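Meter Readings From a Cold Town

The billing supervisor at the Clustville water utility oversees 3,835 meters, of which 302 are still read by hand. "The pit lids freeze in November," she said. "We allow 10 minutes per lid."

Readers on the Flerwood route carry a lid key, a probe and padded gloves.

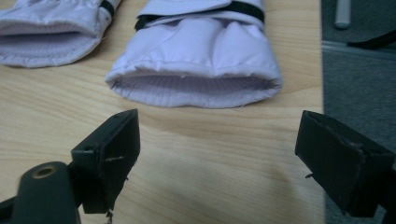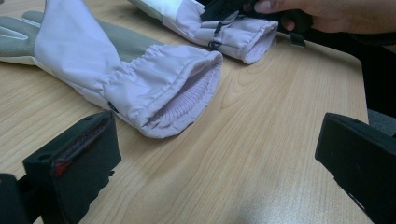 Estimated bills are issued when a pit cannot be opened. "Last winter we estimated 55 accounts. Each was corrected at the next actual reading."

Contact | © 2018 Clustville utility notes | Back to top

Recent items
Valve testing in Nieminen
Grosero pump station: bid results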